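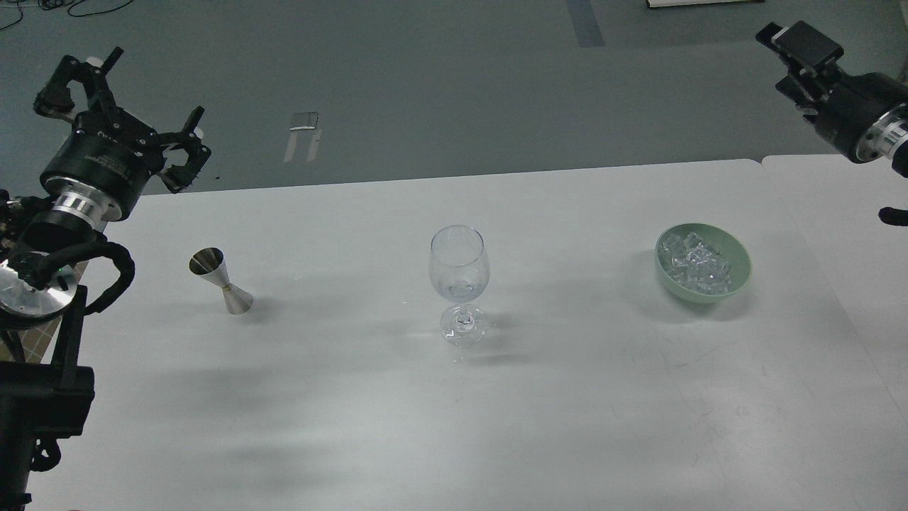
Brisa Cuevas asks why we don't just write the motions out in code, if the drink is the same every time.

We tried that first. Typed-in positions work until the glass sits a little farther over, and then the ice goes on the table. With remote control, a person makes the correction and the correction gets recorded too.

The job is ice from the bowl into the wine glass, then a pour with the jigger. One operator runs both arms. A good run takes 25 seconds. My first ones took a lot longer.

Ice is the hard part. Cubes are clear, they slide, and no two have the same flat side. Close the gripper too fast and the cube shoots out. I come in slow from above, squeeze, wait a beat, then lift.

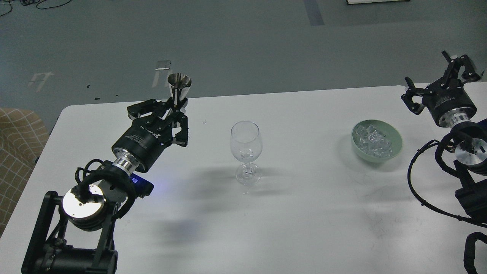

The jigger is easier but I had a bad habit with it. I kept fixing my grip in midair, and the trained policy learned to do the same thing for no reason. We threw out 18 runs over that.

So far the Mekonnen set has 665 runs we kept. I move the glass and the bowl between runs so it can't memorize one layout. 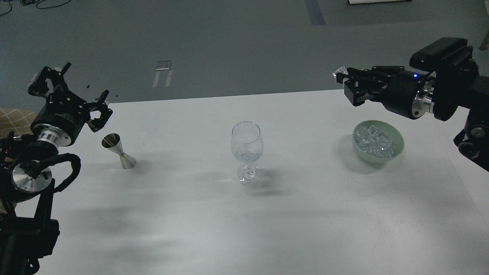 Rule I follow now: if I drop a cube, I go back and pick up another one, and I leave the recording going. Those runs are useful. The model needs to see what to do after a miss.

Next up in February is training on the full set. Then 14 test layouts it hasn't seen, hands off the controls. I'll post the misses as well.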